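Skunero Opens Its Bins to Anyone Who Ever Lost a Block

HOKMONT, April. Skunero, the small maker of wooden stacking sets, will start selling spare sticks one at a time. Until now, a family short a single green stick had to buy a whole new set, an arrangement that pleased only our sales department.

The Zinside spares counter opens at 10 a.m. and will stock all 70 shapes and colors. Orange-red and dark green go first, as they always have.
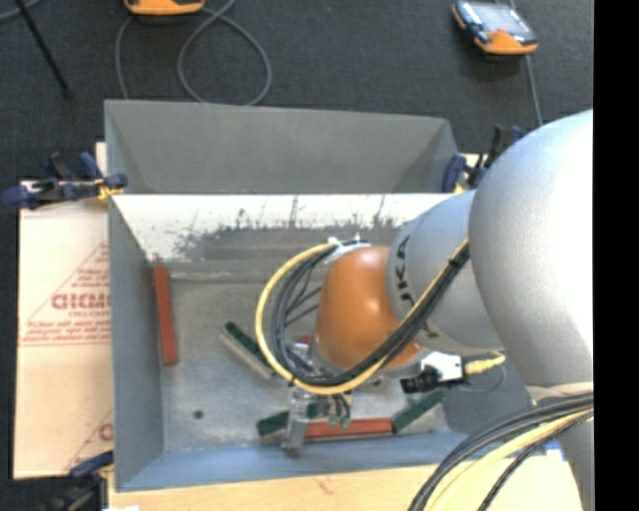

What it costs

Spares are priced by the stick, long or short, and orders of 2 or more ship in one envelope. Skunero received 336 letters about missing pieces last year. Almost 200 blamed the dog.

"We make sticks," said Karla Chávez, who runs the counter. "It took us an oddly long time to think of selling one." 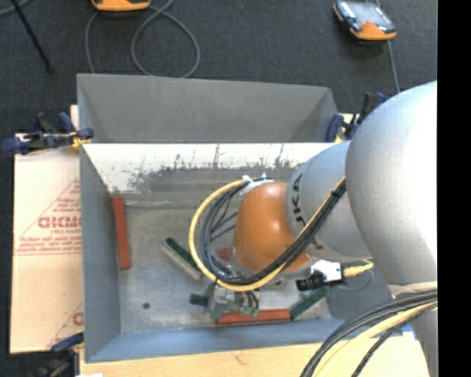

Orange-red and dark green pieces in a gray sloped-wall bin.

Letters may be sent to Finlay Ritchie at the Hokmont office. Please state the color. "The usual one" will be returned for more detail.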